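Selimberg Reception and Advice Service
Progress report to the Rovico Fund
Prepared by Ka-ming Yip, program lead
27 February 2025

Period covered

This report covers the second half of the grant, from August to the end of the current month. It follows the headings in the grant agreement. Spending is reported separately on the finance form.

Intake and registration

The grant pays for a reception and advice desk for people who have recently crossed the border at Todby and who intend to file, or have filed, a claim for protection. The desk opened in the former bus company office in Selimberg at the start of the period. Opening hours are weekday mornings and two late afternoons.

By the closing date for this report the desk had registered 1000 people, which meets the target in the agreement. Registration means that a file has been opened, an identity record has been copied where one exists, and the person has been told in a language they understand what the next official step is. It does not mean that a claim has been filed.

Arrivals were uneven. In the early weeks the desk was quiet on most mornings. When the crossing at Todby moved to an appointment system, people began to arrive in groups after the last bus, outside desk hours. We moved one of the afternoon sessions later in response. The change has been kept.

Legal advice

Jae-hoon Yook supervises the advice work. A first interview is held as soon as an interpreter is available, and a second once the person has received a notice from the authorities. The agreement sets a limit of 12 days between registration and first interview. The limit was met for single adults. It was not met for all families, mainly where parents and children had been registered at different points along the route and their records had to be matched before advice could be given.

The matching work takes longer than we planned for. Spelling differs from one record to the next, dates of birth are entered in different orders, and some people hold papers issued under a grandparent's name. Staff now fill in a single sheet for each family at registration, with every spelling seen so far. The sheet goes to the interpreter before the interview.

Interpretation

Phone interpretation is bought by the hour from an outside provider. Quality has been acceptable for the larger languages. For smaller languages the wait is still long, and on several occasions the interpreter supplied spoke a related language only. These interviews were stopped and rebooked.

We have trained 40 local speakers in basic interview practice, confidentiality, and note taking. They assist at registration and do not take part in legal interviews. The training was run in Selimberg by Do, the language cooperative named in the original application.

Premises and equipment

The interview rooms are in use. Sound carried between them at first, and felt panels were fitted to the shared wall. The waiting area has been repainted and the old ticket window closed up. Network points are in place at the front desk. The second printer has not yet been installed.
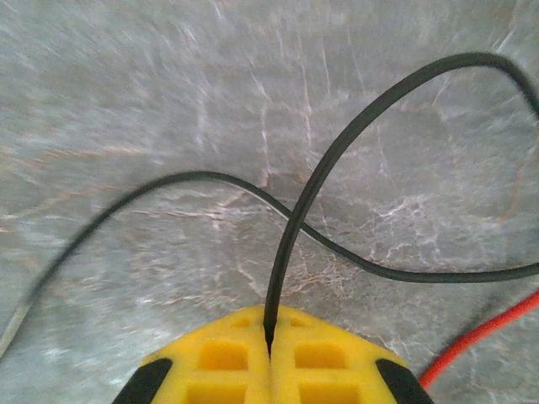

Staffing

The team is at full strength except for the evening caseworker post, which was advertised 2 times without a suitable applicant. The hours are covered by existing staff on overtime – this is within budget but should not continue past the summer. We propose to re-advertise the post as part-time with a higher hourly rate. The total cost would not change.

Risks

The main risk is a further change in procedure at the crossing. If appointments are withdrawn, arrivals will again be concentrated on a few days and the limit for first interviews will be missed. A plan for extra sessions has been agreed with the interpretation provider, at the standard rate.

A second risk is the lease. The town has extended it to the end of the grant but has given no commitment beyond that date.

Next steps and request

Work in the next period will focus on the family backlog and on follow-up after a notice has been issued. We ask the Fund to approve the transfer of unspent travel money to phone interpretation. The amount is shown on line 2 of the finance form. A reply before the end of next month would allow the new hours to be booked without a gap.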